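How to write cell rules people will follow

Most rule sheets for a two-arm table cell are copied from somebody else's sheet, and it shows. The one we got with the Kisteson frame ran to 19 pages. I doubt anyone at Mandance read past page 3.

Start by standing at the table and writing down what can hit what. Skip the risk matrix for now. Colored squares look good in an audit and tell an operator very little.
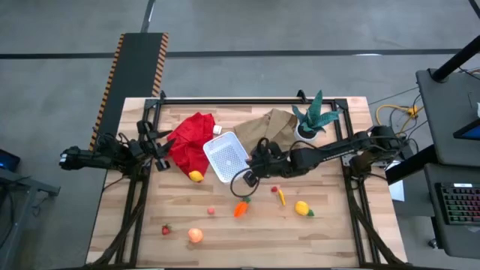
Next, write one reset rule. Ours says both arms go to park before a hand crosses the rail, even to pick up a dropped item. Vendors will tell you the force limit makes this unnecessary. Maybe so - ask them for the test report, and check which gripper was fitted when they ran it.

Then do cables. "Keep cables tidy" is not a rule. Say where the slack goes and who checks it at start of shift.

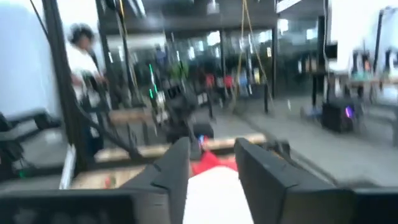

Floor distance is where I trust the standard sheets least. They assume a fence and a closed door, and plenty of cells have neither. Measure from full reach of the arm, with whatever the gripper is holding included. Soft items count too, like the red and white piece between the fingers there, with a person in a white shirt in the background. Mark that line on the floor.

Last, have someone outside the team try the sheet. Hanane Gaber did ours in January and crossed out half of it. Print what survives and tape it to the frame.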